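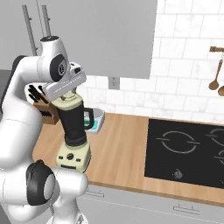 Eketeck 357 Portable Solar Charging Station

Print this page
E-mail this page

The Eketeck 357 is a portable solar charging station intended for small airfields, flying clubs and flight schools that operate light electric aircraft. It supplies ground power at parking positions where no grid connection is available, and it may also be used to support an existing connection at times of heavy demand. The station is built by Eketeck and is sold and serviced by Birnico.

General description

The station consists of a two-axle trailer, a folding solar array, a battery cabinet and a charging unit with a single outlet cable. When the array is folded, the trailer can be towed by an ordinary airfield tractor or pickup truck. Two trained persons can open the array and place the station in service in 30 minutes. No foundation is required, but the trailer must stand on firm, level ground with all four stabilizers lowered.

Energy collected during the day is stored in the battery cabinet and delivered to the aircraft on request. The station does not need direct sunlight while charging is in progress. An aircraft returning in the evening can be connected and left overnight, provided that the cabinet holds sufficient charge. The display on the charging unit shows the energy available and the estimated time to completion.

Charging control

Charging is managed by the Tarkidari controller, which is fitted as standard. The controller exchanges data with the aircraft before any current flows and stops delivery if the connection is interrupted. The operator may set an upper limit on the charge level, a departure time, or both. When a departure time is entered, the controller delays the final part of the charge so that the aircraft battery does not stand full for longer than necessary.

A record of each session is kept in the controller and can be exported for billing or maintenance purposes. Records are held for 30 days. Customers who wish to keep them for a longer period should export them on a regular schedule.

Placement on the airfield

The station must be kept clear of runways, taxiways and their safety areas. Customers are responsible for obtaining the approval of the airfield operator before the station is placed in use. Because the panels are raised when open, a glare review may be requested for positions near an approach path or a control tower. Birnico can supply the panel drawings needed for such a review.

The array must be folded when wind speeds of more than 30 knots are forecast. A wind sensor on the mast sounds a warning at 29 knots — the array does not fold by itself, and trained staff must be on the field whenever it is open.

Service and inspection

The station should be inspected once a year. Many operators schedule this work in October, when flying activity is lower. The inspection covers the cable and connector, the hinges and locks of the array, the cooling fans, the stabilizers and the trailer brakes. Panels may be washed with clean water and a soft brush. Pressure washers must not be used on the panels or on the cabinet vents.

Replacement cables are available from stock. Battery modules are made to order and must be installed by a Birnico technician.

Training

One training session for the customer's staff is included in the purchase price. It is held at the customer's airfield on delivery and covers towing, setup, normal charging and emergency shutdown. The training program was prepared by Pui-shan Cheng. Further sessions may be ordered separately.

Options

Pandey ground anchor set, for sites exposed to wind
Second outlet cable — the two outlets share the available power
Weather cover for the folded array
Grid input module, for recharging the cabinet from a fixed supply

Ordering

Prices are given on written request. Requests should state the aircraft types in use, the expected number of flights per day and whether a grid supply is present at the site. Technical questions before purchase may be addressed to Hsin-yi Cheng, Airfield Products, at Birnico.

Print this page
E-mail this page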